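Packing helpers wanted for the Gredwood pencil case project (Porville, June)

Hi! I run the supply side of Gredwood, a small project that puts filled pencil cases into the hands of people starting evening classes in and near Porville. I've been packing cases more or less on my own since the winter and I can't keep up, so I'm looking for 3 people to join me through June. If you like sorting pens (and I really, really do), please read on.

What you'd be doing

You sit at a big table with a stack of white plastic cases and some trays of supplies, and you fill the cases. Most of the job is that simple. The basic set is a whiteboard marker, a highlighter and a pencil, and some classes ask for an eraser on top. You open the case, lay everything in, check that the lid shuts without anything poking out, and put it in the box for its class. A box takes 20 cases.

You'll also be testing. Every marker gets a short line drawn on scrap paper before it's packed, red ones on the red sheet and so on, and anything scratchy or faint goes in the reject jar. Please don't be soft about this! I once let a whole batch of tired markers go out to a class in Hubáček Street and I heard about it for weeks.

I'd also love some opinions on the layout. I keep going back and forth on whether the marker should lie flat along the back of the tray, and where the highlighter ought to go so it doesn't slide into everything else. If you have strong feelings about pencil cases, you will finally have somewhere to put them. 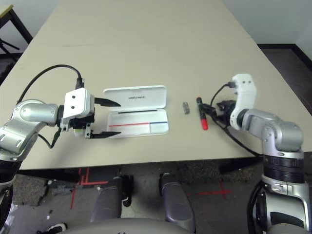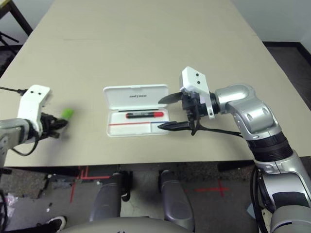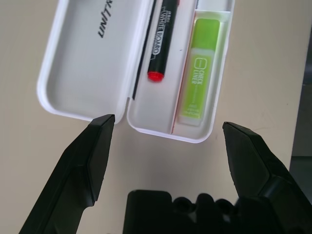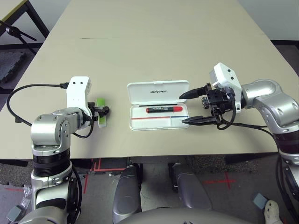

White cases open on the packing table

Hours and place

We work in the back room at Wusov, the old stationery store across from the bus stop. Go in by the side door and follow the hallway to the end. Sessions start at 4 p.m. and last three hours with a break in the middle, when I make tea and put out cookies (tell me if there's something you can't eat). I'd like each person to do 13 sessions over the month. You can pick which ones, but I do need your list before we start so I'm not sitting there alone one day and short of chairs the next.

Pay

It's paid by the session, with the money going out at the end of the month. I'll send you the rate when you write, along with the one-page agreement. If you come by bus, keep your tickets and I'll pay you back for those too.

Who I'm looking for

You don't need any experience. You should be okay with sitting for a good while and doing the same thing over and over with your hands, and you should be able to tell a dark blue marker from a black one under indoor light, which is harder than it sounds when the caps have been mixed up. Some boxes have to go out to the hallway shelf, but if lifting isn't your thing we'll work around it. Students are welcome, retired people are welcome, and if you want to come as a pair with a friend, say so and I'll try to put you in the same sessions.

I usually have the radio on low. Bring headphones if you'd sooner listen to your own stuff.

How to apply

Write me a few lines, 30 words is plenty. Tell me when you're free in June, whether you've got a way of getting to Porville, and which pen you'd grab first if you had to write a long letter. No résumé, please. You can drop your note in the Gredwood mailbox by the side door at Wusov or use the contact form on this page. I read everything in the evening and I'll write back either way.

If you'd like to see the room before you decide, come by during a session and try packing a case or two. Just knock loudly, the radio and all.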